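Review: the Drikosero kitchen task kit, after one term with a student robotics club
Posted 18/01/2026 by Lilian Swai

I run the after-school robotics club at Trovolska together with Moataz Ait Brahim. We bought the Drikosero kitchen task kit in September, used it twice a week through the fall, and I said I would write it up for the other clubs in the Elamia league before they spend their spring money. We paid full price.

What you are buying is a set of play kitchen pieces, a printed booklet of task cards, and a one-year login to the scoring sheet. You do not get an arm, a gripper, a table or cameras. The product page says so, but in small type, and one parent in our club thought the robot was part of the deal. Our price was 441 with shipping. For a box of plastic food and dishes that is a lot, and most of this review is about whether the booklet makes up for it.

Setup

The booklet suggests a white or light gray table bolted down in front of the arm. We already had one. It took two sessions to get from opening the box to a first recorded run, and most of that time went to our own cable routing and camera mounts. The kit has a paper template you lay on the table to mark starting spots. Ours arrived folded and would not lie flat, so we stopped using it in the second week and let the students place things by eye. That gave us more variety between runs, and the learned policies came out better for it, I think.

We keep a toaster oven on the right side of the table. It is our own. The cards call for "a door or a lid," and the kit includes only a cardboard box with a flap, which our gripper crushed on the second day. If you have an old oven with the cord taken off, use that.
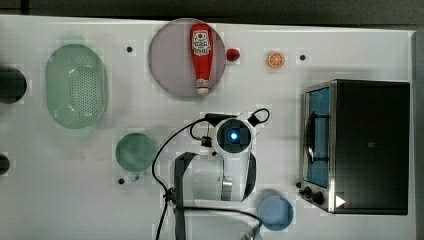
The task cards come in three levels. Level one is pick and place: put the fruit on the plate, put the fruit in the bowl, move the bottle off the plate. Level two adds an order, so one piece has to be moved before another can be reached. Level three is open ended and asks the team to write its own instruction, hand it to a second team, and see if that team's robot does what was meant. Level three is the best part of the kit. Our students argued for most of an afternoon over what "clear the plate" should include, and the cards gave them enough structure to settle it without Moataz or me stepping in.

Level one is too long. The cards repeat the same motion with different objects, and by the fourth card the older students were bored. Zane Butkienė, who was our team captain this term, cut it down to half the cards and we did not miss the rest. Younger groups may want all of them.

The pieces

Sizes are well chosen for a small two-finger gripper. The soft fruit pieces are easy to grip and did not pop out of the fingers much. The bottle is harder. When it lies on its side it rolls, and a gripper coming down slightly off center will push it away. I would call that a fair challenge, but the card lists it under level one, and it belongs in level two.

The round dishes are thin. They slide when touched, and a student driving the arm by hand will push a bowl across the table several times before learning to come in from above. We tried a dab of museum putty under the plate and took it off again, as the cards expect dishes to move. Lightweight dishes have one advantage: when one gets knocked off the table, it survives. We have lost no dishes. We did lose a small play tomato for two weeks. It was in a backpack.

Colors are mostly pastel. Under our ceiling lights the pale pieces wash out on a white table, and the overhead camera had trouble with them until Urmas Grīnberga turned down the exposure. The student handout says nothing about this. It should have a page on lighting, because a club new to cameras could lose a week looking for a software bug.

The scoring sheet

The scoring sheet runs in a browser. You enter the team, the card and the result for each try. It holds up to 4000 runs per club. Our students logged 122 in the last month of the term, so we are nowhere near the limit. Entry is quick once the team names are in. Partial credit is handled well: you can mark that the robot reached the object but did not lift it, or lifted it and dropped it, and the chart at the end of the week separates those cases. That chart changed how the students worked. Before it they said "it failed" and started over. By November they were saying "we lose it on the lift" and going to look at the gripper.

Two complaints. The sheet logs you out after a short idle time and does not save a half-filled row. And the export is a single spreadsheet with no dates in it, so if you want progress over time you have to add them by hand. I wrote to Drikosero about the dates. They answered within two days and said it was on their list. As of this review it has not changed.

Driving by hand and collecting runs

We used the kit in two ways. In the first half of the term the students drove the arm themselves and scored each other. In the second half they recorded those drives and trained a small model on them. The booklet has a short chapter on recording, and it is decent. It tells students to start each run from a different layout, to throw out runs where the driver hesitated a long time, and to write the instruction down before the run. The last rule was the one our group kept breaking.

The putting-in tasks made the best practice. Fruit into a cup or mug is tight enough that the driver has to think about the angle of the wrist, and long pieces have to go in end first. Kerttu Karppinen's group spent three sessions on mug cards alone and had the cleanest recordings of any group by the end.

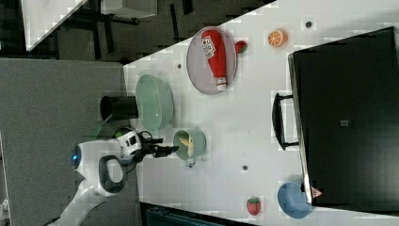
Can a club use this kit without buying a big robot arm?
A small desktop arm will manage level one and most of level two, provided it can open wide enough for the bottle. The oven or lid cards need more reach and more strength, so plan to skip those.

Who it suits

Middle school groups can do level one with an adult nearby. I would not give them the recording chapter. High school clubs will get the most from levels two and three. A college group could skip the kit, buy a toy kitchen set from a discount store and write its own cards, and would come out well ahead on money.

Group size matters. With one arm and one kit, four students at a time is comfortable: one driving, one scoring, one resetting the table and one watching the stop button. We had nine on some afternoons, and five of them were waiting. The booklet gives no help with this. We put the extra students on writing level three instructions at a separate desk, and they had a stack ready by the time they got their turn.

Competition use

The Elamia league will accept runs on this kit for the Toom round in spring, with two changes. Each team must bring its own container for the putting-in task, and the scoring sheet must be filled in by a student from another school. Check the league rules before you practice too much on one cup. Ours did, and when we swapped in a narrower one the success rate dropped badly for a week.

Good points
The level three cards
Partial credit in the scoring sheet
Pieces that survive falls
Fast replies from the company

Bad points
Price
The cardboard door
No advice on lighting
Paper template will not lie flat
Export has no dates

I would give it three and a half out of five. If the booklet and the scoring sheet were sold without the box of pieces, I would buy those again and pick up the dishes somewhere else. Drikosero told me they do not plan to split it. We are keeping ours for the spring term, and the login has to be renewed in September. I have not been told the renewal price.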